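Notes on the Municipal Court Session and the Towing Ordinance

The municipal court in Mastberg held its regular session in November 2019, and I attended as I have attended most sessions over the past several years. The docket listed 22 matters. The majority were traffic citations, and most of those were resolved by plea before noon. I will set down what I observed of the remainder, together with some remarks on the towing ordinance, which several readers have asked me to address.

The first contested matter concerned a vehicle removed from the public lot on Plutard Avenue. The owner stated that she had parked legally and that the posted sign was hidden by a tree limb. The officer who ordered the tow testified that the sign was readable from the entrance. The judge asked whether any record had been made of the condition of the sign on the date in question. None had been made. The citation was dismissed, but the towing and storage charges were not before the court, and the owner was told that she would need to take them up with the township office.

This is the difficulty with the ordinance as it now stands. A citation and a tow arise from the same event – yet they are reviewed by different bodies, under different deadlines. A person who wins in court has 15 days from the date of the tow to request an administrative hearing. In nearly every case that period has expired before the court date arrives. The notice left with the owner mentions the hearing only on its reverse side, in small type.

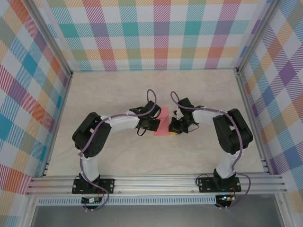
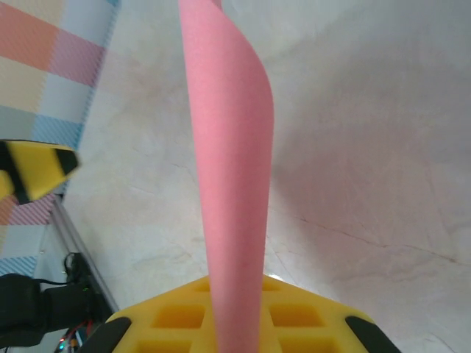

Pichit Kaewmanee, who represented two of the defendants that morning, raised the same point in a brief statement to the court. He asked that the township be directed to extend the hearing period in cases where a citation is pending. The judge replied that the court had no authority to amend an ordinance and suggested that the request be made in writing to the township board. Mr. Kaewmanee said that he intended to do so.

The second contested matter was a charge of driving with a suspended license. The defendant had been stopped on Bralach Road for a broken tail light. He produced a receipt showing that the fee for restoring his license had been paid before the stop. The prosecutor asked for time to confirm the payment with the state, and the matter was continued to February. The defendant was advised not to drive in the meantime.

The third involved property damage at the old Malý warehouse, a brick building dating from 1870. The defendant admitted to breaking a side door and agreed to pay 4000 dollars in restitution, in monthly installments. The owner's representative accepted the terms on the record.

I should add a correction to my previous post. I wrote that requests for an administrative hearing must be delivered in person. The clerk has informed me that they may also be sent by mail, provided that the envelope is postmarked within the hearing period. The form is available at the front counter of the township office and must be signed by the registered owner of the vehicle.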